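Notes for Mokmont talk - part two, collecting the examples

Slide 4. Say first: 481 examples at the Viststead kitchen, all with the same counter. Thank Menaka and Rafsan here.
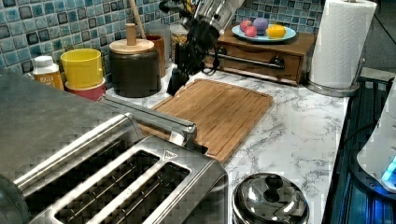
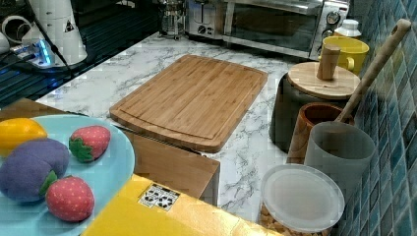
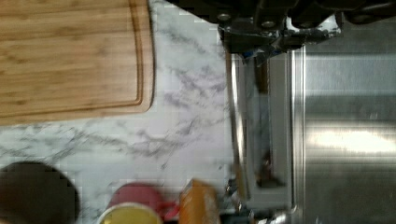
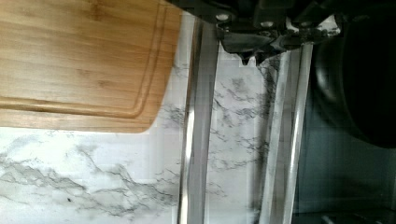

*Slide 5: one counter, four views. The cutting board is in all of them; the last two are from the wrist camera.*

- Pause. Let people find the board by themselves.
- We want 3,000 before September. Matilde will ask how - answer: two shifts.
- 114 examples were thrown away, mostly for bad labels.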